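Tips from the Shared Bench: Cables, Clamps and a Small Robot Arm

14 comments · Share · Save for later

I've been building a little robot arm with Teodor Jakubowski since April, in the back half of the Tivdale workshop, and I have a notebook full of things I wish I'd written down sooner. We call the arm Kutby. Some of this will be useful even if the fanciest thing you ever build is a shelf.

Start with the base. We had ours on a folding table for the first couple of weeks and every time the arm swung, the table swung back at it. Now it's bolted to a slab of old countertop, and the countertop is clamped to the bench with two big woodworking clamps. If you can't drill into a bench you share with other people, do this! Stick a scrap of rubber shelf liner under the slab as well.

Leave slack in your cables. More than looks tidy. I zip-tied everything down nice and flat the first evening, felt very pleased with myself, then turned the wrist by hand and pulled a connector clean out. Now I move every joint as far as it goes, hold the cable where it wants to sit, and only then tie it. Hook-and-loop straps are better than zip ties while you're still changing your mind (we are always still changing our minds).

Masking tape labels on both ends of every wire. I write on the tape before I tear it off the roll – try writing on it once it's wrapped around a skinny cable and you'll see why. Genowefa Szczepańska, who has the sewing table by the door, gave me a strip of her colored bias tape for the power wires, and I've never mixed those up again.

Small screws go in an egg carton, one cup per step, left to right in the order they came out. Teodor uses a magnetic dish and spends a lot of time on the floor.

The camera on the wrist needs more care than I gave it. Wipe the lens with a clean glasses cloth, never the shop rag. Snug the bracket screws, run the arm for some 60 seconds, and snug them again, as they do work loose. And start slow. Our first real moves were at 8 percent speed and that was plenty exciting. We're up to 55 now, with one person's hand on the stop button the whole time.

For printed brackets, drill the holes out a hair with a bit you turn in your fingers. A power drill grabs the plastic and you'll be printing it again. I did the same bracket over and over before I learned that one.

Last thing: sweep before you power up. Sawdust from the other end of the shop gets into everything, and I now throw an old pillowcase over Kutby whenever we pack up for the night.

We use cookies to remember your settings. Accept · Manage choices

Get new bench tips by email. Sign up · No thanks

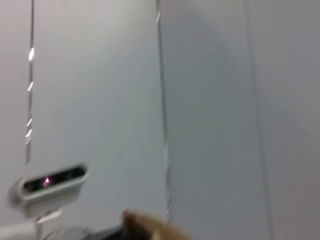 What kind of glue do you use to keep small screws from working loose on a robot arm?

A medium-strength threadlocker, the sort you can still undo with a hand tool, and just a tiny drop on each metal-to-metal screw. Keep it off printed parts, as it can crack some plastics. For screws that go into plastic I use lock nuts on the far side and check them every couple of sessions.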